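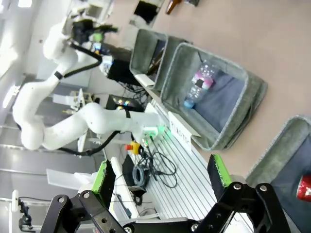
Flirnholm 布製収納バスケット 浅型・オープンタイプ

品番:3246
取り扱い:Nesside 日用品部
販売単位:1点

棚、カウンター下、玄関まわりで使う浅型の布バスケットです。ふたはありません。中身を上から見て出し入れする使い方を想定しています。深型のFlirnholmをお使いのお客様から「底の物が取りにくい」というご意見が続いたため、浅型を追加しました。

織り地は綿とポリエステルの混紡です。側面に芯材を入れてあり、空の状態でも形が立ちます。底板は取り外し式で、外すと平らにたたむことができます。届いたときはたたんだ状態ですので、側面を起こしてから底板を奥まで押し込んでください。最初の数日は折り目が残りますが、使っているうちに目立たなくなります。折り目が気になる場合は、当て布をして低温でアイロンをかけてください。スチームは芯材が波打つことがあるため使わないでください。

仕様
幅:38cm
奥行:27cm
高さ:16cm
耐荷重:9kg(棚に置いた状態)
カラー:グレー、生成り、紺
原産国:インドネシア

耐荷重は置いて使う場合の数値です。中身を入れたまま縁を片手で持ち上げると、縫い目に力が集中して糸が切れることがあります。運ぶときは底に両手を添えてください。びんや缶詰など重さのある物を入れる場合は特にご注意ください。

サイズの選び方

奥行30cmの棚板であれば、前に少し余裕を残して収まります。奥行25cm以下の棚では手前にはみ出しますので、同じシリーズの細型をお選びください。横に並べて使う場合は、1点ごとに左右1cmほどのすき間をみてください。布製品のため、製造ロットによって寸法に多少の差が出ます。

高さのある棚に置くときは、上の棚板との間に手が入る余裕が必要です。当店の担当Intan Rondonuwuは、バスケットの縁から上に12cm以上あけることをおすすめしています。目線より高い位置に置くと中が見えないため、軽い物だけにしてください。
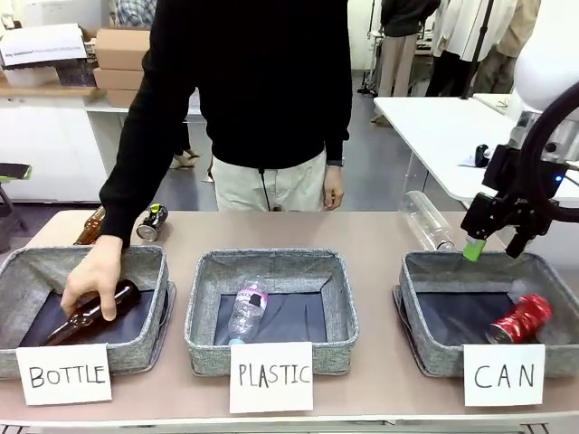
ラベルについて

本体に名札入れは付いていません。中身を表示したい場合は、別売りのクリップ式ラベルホルダー(Anum)をご利用ください。縁に挟むだけで、布に穴はあきません。厚紙を切って自分で札を作っても十分使えます。粘着テープは布の表面を傷めるため、直接貼らないでください。

ラベルの文字は大きめに、1枚に1語程度にすると離れた場所からも読めます。家族や職場で共用する棚では、細かく分けすぎると戻す場所に迷います。まず大きな分類で始めて、足りなければ増やしてください。

お手入れ

普段のほこりは、掃除機のブラシノズルか粘着ローラーで取ります。汚れがついたときは、薄めた中性洗剤を布に含ませて固くしぼり、たたくように拭いてください。そのあと水拭きをして、風通しのよい日陰で乾かします。洗濯機、乾燥機、漂白剤は使えません。

飲み残しのある容器など、液がもれるおそれのある物を入れるときは、底にトレーか厚手の袋を敷いてください。糖分を含む液がしみ込むと、においが取れにくくなります。湿気の多い場所では月に一度、底板を外して裏側を乾かしてください。

お客様の声

「洗面所でタオルを入れています。浅いので一番下のタオルもすぐ取れます。グレーは写真より少し濃く感じました。」(Hidayah Hidayat様)

「事務所の文具用に購入。コピー用紙は入りますが重くなるのでやめました。封筒と付箋にはちょうどよい大きさです。」(Gilang Liem様)

「底板がきつくて最初は入れるのに苦労しました。斜めに入れてから倒すと入ります。」(Riet Declercq様)

配送・返品

在庫がある場合、ご注文から3営業日以内に発送します。未使用品に限り、到着後14日以内の返品を承ります。底板の裏の保護フィルムをはがした商品は未使用品として扱えません。紺は現在欠品しており、9月に再入荷の予定です。

底板のみの販売も行っています。ご注文の際は、本体裏のタグにある品番をお知らせください。旧シリーズのEndaleとは寸法が異なり、底板の共用はできません。

商品情報の更新日:2019年7月14日

シェア 75 コメント 9

当サイトでは、利便性の向上のためにCookieを使用しています。閲覧を続けると、Cookieの使用に同意したものとみなされます。 同意する 設定を変更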